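Rubber band

A rubber band is a closed loop of elastic material used to hold objects together. Most are cut from an extruded tube of natural rubber, which stretches further and recovers better than most synthetic compounds. Synthetic bands are used where latex allergy or exposure to oil is a concern.

Manufacture

Raw rubber is masticated between rollers, then mixed with sulfur, accelerators, fillers and pigment. The compound is forced through a die to form a tube, which is supported on a mandrel and cured with heat. Curing forms crosslinks between the polymer chains and fixes the relaxed shape of the loop. The tube is washed, dusted and sliced across its length. At the Trekum works the slicing head makes 900 cuts per minute, and tubes are cured in batches of 52.

Dimensions

Three measurements define a band: flat length, cut width and wall thickness. Flat length is half the inner circumference. Cut width is set by the slicer, while wall thickness depends on the die and mandrel.

Aging

Natural rubber is attacked by oxygen, ozone and ultraviolet light. Ozone cracking appears first where the band is under tension. In storage trials described by Kerstin Kohlhase, stretched bands kept at 27 °C cracked well before relaxed bands from the same lot.

Color

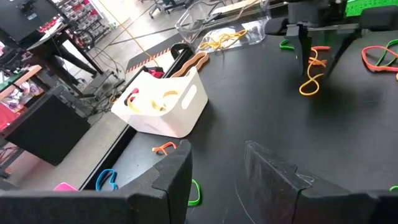
Uncolored bands are tan to amber, the natural shade of the cured compound. Pigments are added during mixing and must withstand curing without fading. Colored bands, such as the orange, blue, pink and green ones lying loose on a black surface, are used in offices and packing rooms to separate batches by date or destination. Color does not indicate size or strength unless a supplier assigns a code. The Cavach code, for example, reserves blue for bands with a flat length of 60 mm.

See also: Elastomer; Vulcanization; Hysteresis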